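Thursday, October 10, 2019
Workshop notebook, Dakdale footbridge roof (the timber gridshell)

Long day, so I'm writing this up before I go home and forget the half of it. Bleddyn, the part you want is the bit on edge beams, further down, but please read the rest too because it explains why I was so grumpy on the phone.

We loaded the second model this morning. Same plan shape as the first, same laths, same rise, and the only change is that the edge beam now runs straight through at the low corners where before it stopped at the pedestal and started again on the other side. I had my doubts about whether such a small thing would show up at this scale. Well, it does! You can lean on the crown with the flat of your hand and feel the whole surface push back, where the old one had a soft, sulky feel over the north corner and sort of rolled away from you.

Loading went on in sandbags hung from the nodes, evenly first and then over one half only. The even load was dull, which is how I like it. Under the half load the quarter point on the loaded side went down 14 mm and the other side came up by a bit less, so the shape is still swaying, but it is swaying as one piece. Model 1 had its biggest movement right beside the pedestal, and I never did manage to explain that to Iestyn in a way that satisfied either of us. I now think the broken edge beam was letting the corner twist, and the laths near it were working in bending all the way up to the third row.

A note on the bolts, while I remember. We tightened all 194 node bolts by hand before loading and went over them again afterward, and a fair number had gone slack along the short diagonals. The timber is drying out in the heated bay and the laths are getting thinner under the washers. Spring washers would help. Iestyn has ordered some from Probert and they should be with us well before the big mockup in January.

I also had a go at putting the half load into the Clovora file this afternoon. The computed shape agrees with the model nicely at the crown and poorly at the low corners, and I'm fairly sure that is my doing. I left the pedestal connections fully fixed, and a single bolt through a bit of ply is nothing like fully fixed. I'll put a rotational spring in there and try a few stiffnesses. I'd rather not fiddle with the number until it fits, so first I want a proper little bench test of one connection on its own, with a lever arm and a dial gauge. Half a day's work if the bay is free.

Brorkasier rang about the laths for the real thing. They can finger-joint to the lengths we asked for but want the grading rule settled before they cut. I said we'd keep knots off the outer faces and I'd send the sketch over tonight.

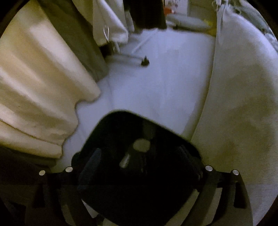
Does the continuous edge beam mean we can drop the steel ties between the pedestals?
Keep them in for now. The beam stiffens the corner against twisting, but the outward thrust still has to go somewhere, and the ground on the east bank is too soft to take it without movement.

Left to do: send the sketch to Brorkasier, make up the connection piece for the bench test, and weigh the sandbags again, as 2 of them have split and been taped. Model 2 is staying loaded overnight so we can see if it creeps. Please don't lean on it, Bleddyn, however nice it feels.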